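Lindine Evaluation Pack
Kitchen counter scenes for scoring manipulation policies in simulation

Maintained by Houda Zaki and Moataz Ait Ali. Ships with scene files, task definitions, rollout logs and the scoring script.

Read this before you download it. Lindine scores a robot policy on counter-top tasks without a robot. It does that cheaply and the same way every time. Whether the score tells you anything about a real arm in a real kitchen is a separate matter, and our own evidence on that is thin. We would sooner lose a few users than have another paper quote a Lindine number as if it were a hardware result.

What you get

The pack has 202 task variants, all pick, place or reach-in jobs with household objects on a counter. A single-arm setup with a two-finger gripper is the default. Clutter is left on the counter on purpose: lettuce, a bowl, a ladle, a spray bottle, a sponge. Policies trained on bare tables tend to drop sharply once those are present, and we think that drop is the most believable thing the pack measures.

Reach-in tasks put the fingers down inside a vessel. They look hard and are often scored too kindly. In our first release a rollout passed if the fingertips crossed the plane of the rim. Ilham Bennani reran the logs with a stricter rule (object held and clear of the rim for two seconds) and a good share of the passes went away. The strict rule is now the only one in the script. 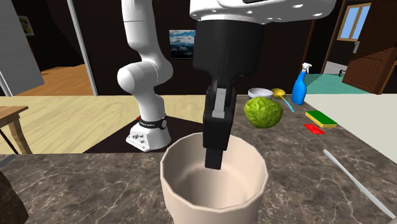 What the logs hold

Each rollout stores a scene view, a gripper view, joint states and contact events. The release has 3,057 rollouts from two policies, Gingate and Drekix. Of these, 445 were checked by hand against the automatic score. Disagreements are listed in a separate file with the reviewer's note, and we suggest starting there.

The gripper view deserves suspicion. Surfaces are clean, the light is even, and the veins in the marble counter are sharper than any camera on a real wrist is likely to give you. Cups and pots are faceted meshes. A policy can learn to lean on those edges, and Youssra Belhaj found signs that Drekix does: swapping in smoother cup meshes cost it more than moving the cup did.

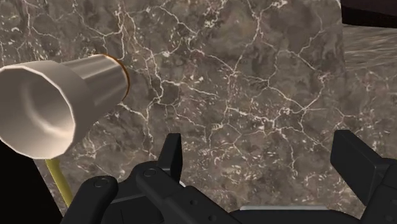
Gingate was less bothered by the swap, but it was also the weaker policy to begin with, so there was less to lose. We don't read that as robustness. Anyone who wants to should run it again with more seeds than we had.

Does it predict hardware?

We ran 380 matched trials on a physical arm at the Soliman lab. Ranking held: the policy that won in Lindine also won on the bench. With two policies, that is about as much as a coin toss could give you. Scores per task lined up poorly, worst of all on reach-in tasks with thin-walled vessels. Siamak Zarei thinks contact friction is the cause. The rest of us aren't convinced, and the friction sweep planned for November may not settle it.

Requirements

One recent GPU, Linux, and enough disk for the logs if you want them. The scenes run without the logs.

Known problems

Objects sometimes settle into the counter by a few millimeters at reset. The script flags these and drops the rollout.
Long thin rods roll too easily.
The mesh swap tool handles cups only.

Bug reports go to Moataz. Please attach the seed.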